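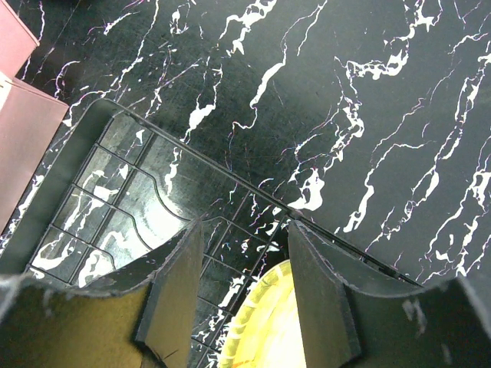

Datasets / Home and Kitchen

Lakosby Tap Water Hardness Readings

README, last updated 3/20/21

Hardness readings taken at kitchen taps in the town of Lakosby and the village of Savness, with notes on filters, softeners and limescale. One row is one reading. The table has 234 rows and comes from 200 households. The extra rows are repeat readings from homes that sent in a second test in November.

Maintained by Nektarios Zervas. Catherine Swanson wrote the instruction sheet and typed in the paper forms.

Files

readings.csv — the main table
streets.csv — street codes and the supply zone each one belongs to
form.pdf — the paper form as it was handed out
changes.txt — corrections made after the first release

All text files are UTF-8 with commas between fields. Empty cells mean the question was left blank. A dash typed by the household was kept as a dash.

How the readings were taken

Each household got an envelope with a test strip, a spare strip, the form and the instruction sheet. The sheet asked people to run the cold kitchen tap for a minute, fill a clean glass, dip the strip, shake it once and compare it with the color chart after the wait time printed on the packet. The result was written down as one of 6 color steps. We did not ask anyone to guess between steps, but a few people did, and those are stored in the column step_note with the lower step in the main column.

Homes with a softener were asked to test the tap that feeds the kettle. In older houses in Savness the kitchen cold tap often bypasses the softener, so a "yes" under softener doesn't tell you that the tested water was softened. Check tap_line before you group by that column.
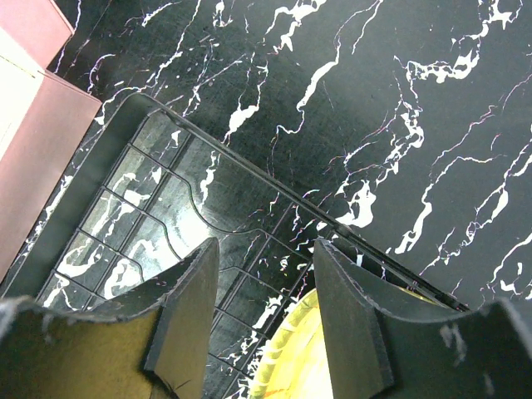

Limescale was reported by the household on a three-word scale: none, light, heavy. The form asked about the kettle, the faucet and any glassware left to air dry. These answers are opinions. Two homes on the same street with the same color step will quite often give different answers, and how often people wipe things down probably matters as much as the water does. I would not use the limescale columns to predict hardness.

Columns in readings.csv

The table has 15 columns. The ones that need explaining are listed here, and the rest are plain from their names.

home_id: random code, stable between a first and a repeat reading
street_code: joins to streets.csv
zone: north, south or Bakalis (the newer supply line on the hill)
step: color step from the strip, lowest is softest
step_note: whatever was written beside the step
softener: yes, no, unsure
tap_line: softened, direct, unsure
filter_jug: yes or no
scale_kettle, scale_faucet, scale_glass: none, light, heavy
repeat: 1 for a second reading, otherwise 0

Known problems

The strips came from two batches. The second batch has a slightly darker chart, and the middle steps are hard to tell apart under a warm bulb. The batch was not written on the form, so there is no way to separate them now.

The Bakalis zone is thin. Most homes there were still empty when the envelopes went out.

Eight street names in the first release were spelled in more than one way. They have been merged, and the old spellings are in changes.txt.

Renters are underrepresented. The envelopes went to people who answered the door in the daytime, and apartment buildings with a locked entrance were mostly missed.

What it is good for

Comparing zones, practicing joins and grouping on a small messy table, or setting a starting point before you adjust a dishwasher or softener at home. It says nothing about whether the water is safe to drink. The strips measure hardness only, and a color strip is a coarse tool next to a lab test.

Privacy

House numbers were dropped before the forms were typed in. Streets with very few homes share a code with a neighboring street. If you took part and want your row taken out, send the code from the corner of your form and it will be removed in the next release.

Loading

The file opens in any spreadsheet program. Set street_code to text on import or the leading zeros will be lost. I clean the table with a short script called Jonden, kept in its own folder with its own notes — you don't need it to use the data.

Corrections

Please give the home_id, the column and what you think it should say. Scans of the paper forms are not shared, but Catherine can check a row against the original.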